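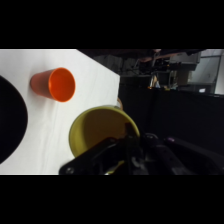
gripwright
Okay, I need a sanity check on our teleop rules, because I've been rewriting the one-page sheet we tape up next to the arm and I've stared at it too long. The rule I keep going back and forth on is rim grasps. Right now the sheet says one finger inside, one outside, and don't drag the thing over the table edge while you're holding it. Well, look at the yellow bowl up there, clamped by the rim, tipped, and overlapping the far edge of the table. Is that a violation? I say yes. The person who trains our new operators says the rule is about letting go of things there, and that carrying past the edge is fine. We've got 394 episodes logged under the old wording and I'd like the next batch to be consistent. How do the rest of you word it?

benchmoth
We went through this at Sestbridge in July. Ours says "release inside the taped area" and leaves the carrying alone. If you forbid crossing the edge, people start making these weird cramped little moves to stay legal, and then your data is full of cramped little moves.

torque_and_tea
Gonna disagree with benchmoth. A bowl held by one rim can rotate in the fingers, and if it goes, I want it landing on the table and not on the floor or on somebody's cables. Carry over the table. It's not hard. You're only moving a bowl, there's plenty of room in the middle!

And can I bring up the other thing? There's an arm reaching across the background in that same picture. How far away does your sheet say people have to be while the robot's live? Because mine has a lot more to say about that than about bowls.

gripwright
Fair, it's a separate section. Ours says no hands over the table while the arm is enabled, and anyone who needs to reach in calls "hold" and waits for the operator to say it back. Behind the curtain line we don't restrict anything. Maybe we should?

torque_and_tea
Depends on your reach envelope. Have you measured it with the gripper on? A lot of people work it out from the bare flange and forget the adapter and fingers stick out past that. I'd mark it on the floor and then argue about it.

cabralfan
Our sheet (Cabral setup, smaller arm than yours) has 3 lines on layout and I think they do more good than the grasp rules:

Leave finger room around anything you plan to pick up.
Nothing you care about near an edge.
Reset pose before anybody touches the objects.

That first one got added after our operators kept nudging the neighbor of whatever they were grabbing.

gripwright
Finger room is a good one, we don't have that written down anywhere. Same table, different setup:

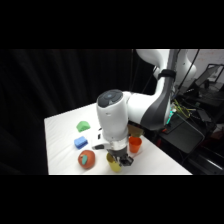

Gripper down by the yellow cup, with the orange cup standing behind it.

Would you call that enough space, cabralfan? I can't decide. The fruit is just over on the other side of the yellow cup too.

cabralfan
Hard to judge from one angle, tbh. I'd want to see it from above. My test is dumb but quick: open the fingers all the way, hover over the target, and if either finger is over something else you move the something else. I'd also be a little nervous about whatever that brownish thing is near the back corner, if it's going to be picked up at all.

benchmoth
Hmm, careful with that though. If every layout is nice and roomy, your policy never learns clutter. We used to space everything out and Graciela Acuña (she ran our collection for 4 years) made us put the crowding back in on purpose. I'd write it as a default that the operator can override, with a note in the log.

torque_and_tea
A note in the log that everyone fills in faithfully, sure :)

benchmoth
They do if the episode won't save without it!

gripwright
Okay, I like the required note. Here's where I've landed for the draft, yell at me if it's bad:

Rim grasps allowed. Carry over the table, release inside the tape. An edge crossing gets flagged but the episode is kept.
Finger room by default, crowded layouts allowed with a note.
"Hold" call and reply before any hand goes over the table.
Floor line at full reach, measured with gripper and adapter on.

torque_and_tea
Put the hold call first. People read the top of the page and go get coffee.

benchmoth
Still think flagging the crossings is overkill, but I can live with it if you're keeping the episodes. What are you tagging them with? The Skanley logger only gives us one free text field and it's a pain to search.

gripwright
Moved the hold call up. For tags we're on the Wateck one, you can add your own checkboxes under the episode settings. I'll post the sheet once our trainer has had her turn with the red pen.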